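Open day at Fodar brings neighbours to the workshop

October 12, 2020

The robotics workshop Fodar opened its doors in Ravwood to neighbours, parents and students of the local college. The programme was simple: a short talk, a demonstration of the hand-held grippers, and after it free time for trying them. Visitors were let in by groups of 6, and in total 100 people had put their names on the list.

Inna Mykhailiuk, who leads the training work at Fodar, gave the talk. She explained that a person holds the gripper and does an ordinary job with it, for example folding a cloth or putting cups in a row, and the recording is later used to teach a robot arm the same movement. For the Cestisano project her team has already made 304 such recordings.

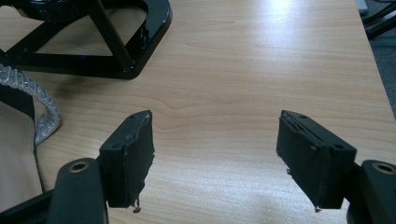 The questions were mostly practical. One father wanted to know if the work is tiring for the wrist, and Mykhailiuk answered that it is – nobody at the workshop records for more than two hours without a rest. A student asked about the padding on the fingers. It wears out and must be changed from time to time, she said, and a good replacement is still being looked for.

Hnat Savchuk, a retired electrician from Bondarchuk Street, tried to pick up a coin and needed several attempts. "With my own hand I don't think about it at all," he said. "With this one I had to think about everything." His granddaughter was faster, to the great joy of their group.

The next open day is planned for January, in the same place. Entry is free, but visitors are asked to book by telephone or at the front desk. Children under 12 should come with an adult.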